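Ileck Community Help > Manipulation > Training and evaluation

Policy does well in sim with fixed lights, fails when shadows are randomized. Is this expected?

pernomance_arm
Posted Monday, 4:15 pm

I am trying to reproduce the shadow robustness result from the Wudirau report. The claim is that a grasping policy trained with randomized light positions keeps most of its success rate when the arm throws hard shadows over the work surface. I get a large drop and would like to know whether the fault is in my setup or in my reading of the method.

Setup: a single arm on a long wood table, simulated room, parallel gripper, numbered objects, one fixed room camera and one wrist camera. 1446 training episodes, all scripted. The policy takes both camera streams plus joint positions and outputs end effector deltas at 15 Hz. Evaluation is 1000 episodes with seeds not used in training.

With the light directly overhead, results are close to the report. When I move the light so that the arm's shadow lands on the table in front of the base, success falls by more than half. There are two light sources in the randomized set, so the table gets a hard shadow with a softer one around it. 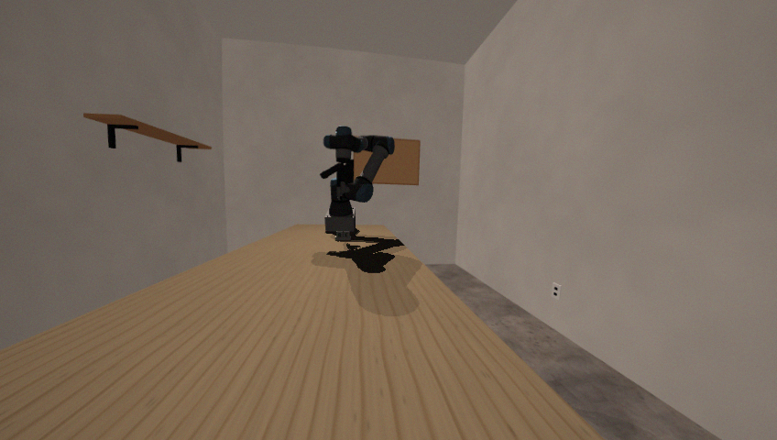 What I have already checked

Camera extrinsics are the same in training and evaluation. Object poses are drawn from the same distribution. The texture on the table is not randomized in either set. Action normalization is computed once and saved with the checkpoint.

The failures are mostly in the last part of the approach. The gripper stops short or closes beside the object. The coarse motion from the start pose is fine in both lighting conditions, which makes me suspect the wrist stream. Shadow edges run right across the object there, and one printed face can be partly lit and partly dark.
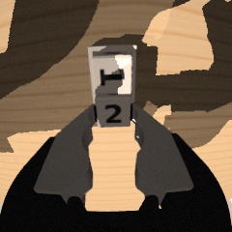 Wrist camera, fingers at the object, randomized lights.

I can post the config. Is the wrist stream supposed to get separate augmentation? The report only says "lighting was varied" and gives no ranges.

amaral_sim
Posted Monday, 6:40 pm

Two separate issues here.

First, check when the light is resampled. In the Wudirau code the light pose is drawn once per episode and held. If your training script draws it once per scene load and your workers reload rarely, you have far fewer distinct light poses than episodes. We had this at Amaral. A run with 1882 episodes turned out to have been trained on a handful of light positions because each worker kept its scene open. The log prints the light seed at reset if you set verbosity to 2. Sort the seeds and look for repeats.

Second, brightness and contrast augmentation on the image does not replace moving the light. It changes all pixels together. A cast shadow changes part of the image and moves with the arm, so the policy can learn to use it as a distance cue. With a fixed overhead light that cue is very reliable: the gripper and its shadow close on each other as the tool comes down. Move the light and the same cue gives the wrong height. Stopping short would fit that.

To test it, turn off shadow casting for the arm only, leave everything else alone, and rerun evaluation on your existing checkpoint. If success also drops with no arm shadow at all, the policy is reading the shadow. If success recovers, the cause is more likely plain appearance shift on the object face.

Run the test with the gripper low over the table, where the tool and its shadow are close together in the room view. Start states high above the table will not tell you much.
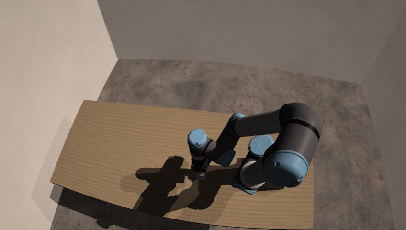

wudirau_user reports that the arm-only shadow test gave a clear answer on a similar task, but only after the room camera was masked out. With both streams active the policy fell back on the room view and the difference between conditions was too small to read. The suggestion is to evaluate three ways: wrist only, room only, both. Zeroing a stream at test time is not a clean ablation unless stream dropout was used in training, so expect the absolute numbers to be low and compare only within each column.

On the ranges, the same post says the light elevation limits are in the scene file and not in the training config, which is easy to miss.

grasp_bench_7
Posted Tuesday, 9:05 am

just use more data. 1446 is small for two cameras. also try a bigger image size

pernomance_arm
Posted Tuesday, 11:30 am

The seeds repeat. My workers were keeping the scene loaded, as amaral_sim described. I have changed the reset call and am regenerating the training set with one light draw per episode, same episode count so the comparison holds. The arm-only shadow test on the old checkpoint is queued behind it. I will add stream dropout in a separate run and post both tables in this thread.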